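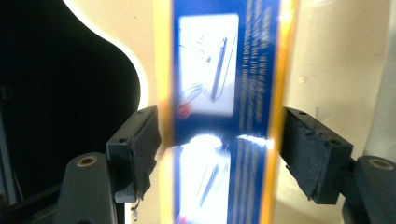

アルミ板のけがき線が穴あけ後にずれる原因と対策

板金はじめました
カテゴリ:手工具・金属加工

アルミ板(A5052、長さ600mm)の片側に取付穴を一列にあける作業をしています。穴の間隔は40mm、端から最初の穴の中心までも40mmです。ペン型のけがき工具と鋼尺で線を引き、交点にセンターポンチを打ってから卓上ボール盤で下穴をあけています。

問題は、相手側の部品(同じ図面で外注したもの)と重ねたときに、列の終わりに近づくほど穴が合わなくなることです。最初の数穴はボルトが素直に入りますが、反対の端では入らず、長穴にして逃がすしかありません。ずれの方向はいつも同じで、自分の板の方が間隔が詰まっています。

使っているのは次のとおりです。
鋼尺:Arnitisの一般品。端面に打痕あり
スコヤ:De Graafの台付き
けがき工具:Zaren、超硬チップ交換式
ポンチ:古いもので、銘柄不明

寸法は、直前に打ったポンチの跡に鋼尺を合わせ、そこから40mmを測って次の線を引く、という手順です。ボール盤の芯振れも疑いましたが、振れが原因なら方向はばらつくと思います。工具を買い替える前に、手順のどこを見直すべきか教えてください。板の面はそのまま使うので、不要な線傷はできれば残したくありません。

Rawiri Katene
ベストアンサー

主因は測り方です。前の穴を基準に次の穴を測ると、一回ごとの読み取り誤差がそのまま足し込まれます。読み取りに癖があれば誤差は同じ符号で積み上がるので、列の端ほど間隔の不足が大きくなります。症状と一致しています。

基準を一か所に固定してください。板の一端を基準端とし、すべての穴位置を基準端からの累積寸法で出します。図面が間隔だけで書かれている場合は、作業前に累積寸法の表を作っておきます。

手順は次のようになります。

基準端をやすりで仕上げ、スコヤで直角を確認する。バリが残っているとスコヤの台が浮くので、面取りは軽く入れておく。

基準端に平らな当て金をクランプし、鋼尺の端を突き当てる。鋼尺の端に打痕があるとのことなので、端面は使わず、10mmの目盛を基準端に合わせる方が安全です。この場合、読み値はすべて10mm加算になります。加算を忘れる失敗が多いため、表の方を先に加算後の数値で書いてください。

鋼尺は動かさず、全数の位置を短い線で印す。鋼尺を途中で置き直すと、基準がもう一つ増えるのと同じことになります。なお600mmの尺では、10mmを加算すると末端側の読みが尺の長さを超えることがあります。端の穴まで届くかどうかを先に計算し、届かなければ一段長い尺を用意します。

スコヤを当てて各印から線を引く。工具は進行方向へ少し倒し、さらに上端を手前へ傾けて、先端がスコヤの刃の下角に沿うようにします。先端が刃から離れると、線はチップの半径分だけ外へ出ます。毎回同じ量なら間隔には影響しませんが、傾きが変わると影響します。

線は一度で引く。二度引くと線幅が広がり、ポンチを打つ位置が線の中で迷います。

線傷については、けがく範囲に青ニスを薄く塗り、塗膜だけを削る力加減で引けば地金の傷はごく浅くできます。アルミの外装面なら、交点だけを短い十字で入れ、長い線は省いて構いません。仕上げ後に溶剤で拭き取ってください。

ポンチは先端角が鈍いと交点への位置決めが困難です。角度の立った目打ち用ポンチで軽く打ち、位置を拡大鏡で確認してから、センターポンチで打ち直す二段階を勧めます。目打ちの段階なら、ポンチを傾けて打つことで位置をわずかに修正できます。

ボール盤の振れについては、質問者の見方でよいと思います。ただし下穴をいきなり仕上げ径に近いドリルであけると、チゼルエッジがポンチ跡に収まらず逃げます。センタードリルで食い付かせてから下穴に進んでください。

Jarrah Partington

ハイトゲージを買えば解決します。定盤の上で板を立てて引くだけです。うちではPisteroの中古を使っていますが、鋼尺には戻れません。

板金はじめました(補足)

Jarrah Partingtonさん、ありがとうございます。定盤がないので今回は見送ります。

Rawiri Kateneさんの手順で端材に試し加工をしました。累積寸法に変えただけで、外注部品と重ねて全部の穴にボルトが通りました。鋼尺は手持ちの長いものに替えています。一枚あたりのけがきは約6分で、従来とほぼ変わりません。

一点だけ追加で伺います。列の途中の一穴だけ、線と直角の方向に寄っています。ポンチの打ち直しで直る範囲でしょうか。

Rawiri Katene

すでに下穴があいているなら、ポンチでは直りません。穴の縁に片寄りが残っているので、ドリルは元の穴に倣います。ボルトに対して穴に余裕があるなら、細い丸やすりで寄せたい側を削り、そのあとリーマではなくエンドミルで仕上げ径にします。板は必ずクランプで固定してください。リーマは下穴に倣うため、位置の修正には使えません。

穴をあける前であれば、ポンチ跡の寄せたい側の斜面に目打ちの先を当て、傾けて打ちます。跡の中心が移ったら垂直に打ち直して形を整えます。

直角方向のずれが一穴だけなら、長手方向の線を引いたときに定規が動いた可能性があります。線に段や曲がりがないか、残っている塗膜で確認してください。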